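Journal > Money > 2018 > May

Saturday, May 19, 2018

Woke up early and did the accounts before breakfast. I have put this off since the winter, and the pile of statements on the desk had started to slide.

The brokerage account is up a little on the year. Most of that is Fodus, which I bought on Borghild Fjeld's advice and nearly sold twice. Mulura is flat. Patance pays its dividend next month – 267 dollars at the current rate, and I will let it reinvest again.

I wrote down what I paid for each holding in the green notebook, on one page, so I can stop looking it up. Asfaw was the only one where I had the price wrong. I thought I was ahead on it. I am down 700 dollars.

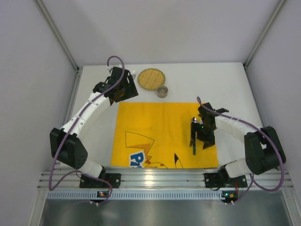 Afternoon

Called Alvar Ljungberg after lunch to ask what he makes of Asfaw. He still holds his and says he will wait for the October report. He thinks rates go up again before then and that small companies with debt will feel it. I asked why he holds it in that case. He said he bought it lower than I did.

I don't want to sell in a bad mood, so I set a rule. If the debt is no smaller in the October report, I sell the whole lot and take the loss against the Fodus gain. I wrote that in the notebook too, with my initials.

Moved 4 percent of the account from cash into the bond fund. Borghild would say it should be more. Maybe in the fall.

Still to do: find the missing statement from February, change the mailing address at the bank, ask about the fee on the old retirement plan. It has gone up and I can't find a letter that says so.

Stopped at five. Soup and the rest of the bread for dinner. Rain after 7 – left the windows open in the back room and had to mop.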